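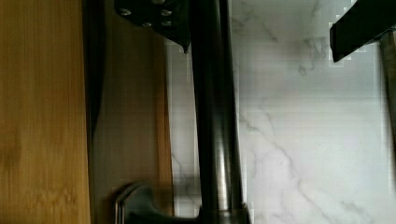 4. Gravar demonstrações na bancada de cozinha

Se você chegou até aqui, o braço já está fixado, o Zulliren já abre sem reclamar e as câmeras aparecem na tela. Ótimo! Agora vem a parte de que eu mais gosto, que é conduzir o braço na teleoperação e juntar os exemplos com que o modelo vai aprender. Escrevi esta seção depois de gravar 1.298 episódios em cozinha, boa parte deles com a Natsumi Hamada no outro controle, então ela vem cheia das nossas manias (pode adaptar à vontade).

4.1 Antes da primeira gravação

1. Ligue o braço e espere a luz de estado parar de piscar. No nosso demora um pouquinho, não se assuste.
2. Abra o Zulliren e crie uma sessão nova. Eu uso o nome da tarefa e a inicial de quem opera, tudo em minúsculas.
3. Confira a câmera do punho e depois as externas. Mexa a garra devagar e veja se todas as imagens acompanham o movimento sem atraso.
4. Passe o dedo pelos cabos, da garra até a base, procurando algum esticado ou preso embaixo de um objeto.
5. Leve o braço à posição de repouso e aperte Marcar início.

CUIDADO: mantenha o botão de parada ao alcance da mão livre durante toda a sessão. Se outra pessoa precisar arrumar alguma coisa na bancada, pause o controle antes que ela chegue perto, mesmo que o braço esteja parado.

Nota: limpe a lente do punho com pano seco. Uma digital minúscula já me custou uma manhã de fevereiro inteirinha.

Cookies: este site usa cookies para lembrar o idioma do manual e medir visitas. Aceitar todos | Só os necessários | Preferências

4.2 Arrumar os objetos

Uma bancada pelada demais ensina pouco. Gosto de deixar coisas de cozinha de verdade em volta, inclusive as que não entram na tarefa, e ir trocando a arrumação entre um bloco e outro. O Zulliren sugere uma mudança a cada nove episódios. Eu sigo a sugestão quase sempre, e quando estou com paciência mudo até antes.

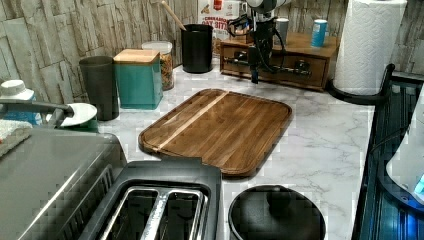
Preciso recolocar todos os objetos exatamente no mesmo lugar a cada episódio?

Só os objetos da tarefa têm área de partida marcada no roteiro, e mesmo esses podem variar dentro dela. O resto pode mudar de lugar, desde que não bloqueie o caminho do braço nem esconda por completo o objeto que ele deve pegar.

4.3 Gravar um episódio

1. Escolha a instrução na lista e leia em voz alta. Parece bobagem, mas ajuda a não fazer a tarefa do episódio anterior!
2. Aperte Gravar e conte até dois antes de mover o controle.
3. Aproxime a garra por cima, devagar, e alinhe os dedos antes de descer.
4. Feche a garra, levante um pouco e só então siga para o destino.
5. Solte o objeto, afaste a garra e volte ao repouso.
6. Aperte Encerrar e marque Sucesso, Falha ou Descartar.

O limite padrão é de 35 segundos por episódio. Para tarefas com duas pegadas, aumente em Sessão > Duração.

CUIDADO: não force a garra contra a bancada para "achar" a altura. Suba, corrija e desça de novo. A correção também serve de exemplo, pode deixar gravada. 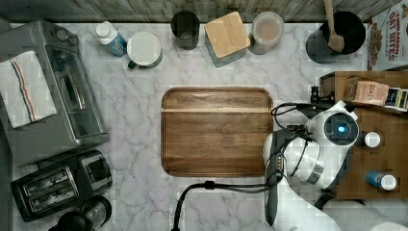
Figura 4-2. Tábua livre no centro da bancada, com o braço do lado direito.

4.4 Escrever as instruções

A instrução é a frase que acompanha o episódio, e eu escrevo como falaria com alguém na cozinha: "coloque o pote na tábua", "leve a lata para o canto". Nada de códigos do tipo obj_03, por favor.

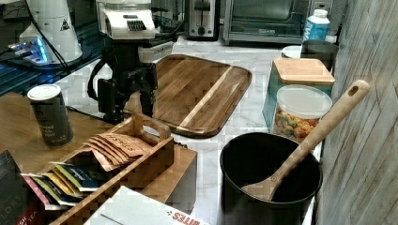
Nomes ambíguos são a maior fonte de retrabalho na revisão. Eu mesma mandei refazer as frases de 154 episódios do bloco Grurkham porque "pegue o pote" valia para coisas demais, e foi um castigo merecido, eu que tinha escrito. Com o pote transparente encostado na frente do quadrado verde-azulado de tampa clara, escreva logo "o pote transparente". Repare também no cabo da colher de madeira, que passa na frente dele: numa arrumação assim, anote "parcialmente coberto" no campo Visibilidade.

4.5 Revisar e enviar

1. Abra a aba Revisão e assista a cada episódio em velocidade dobrada.
2. Confira se a frase combina com o que a garra fez.
3. Guarde as falhas limpas com a marca Falha. Descarte só o que tiver imagem travada ou controle desconectado.
4. Exporte no formato Drornari e espere a mensagem de confirmação antes de desligar o computador.

Nota: se a exportação parar no meio, feche a sessão e use Retomar envio. Os episódios já copiados não são enviados outra vez. Quem ainda usa o controle Takeda precisa refazer a calibração da seção 3 antes da próxima sessão.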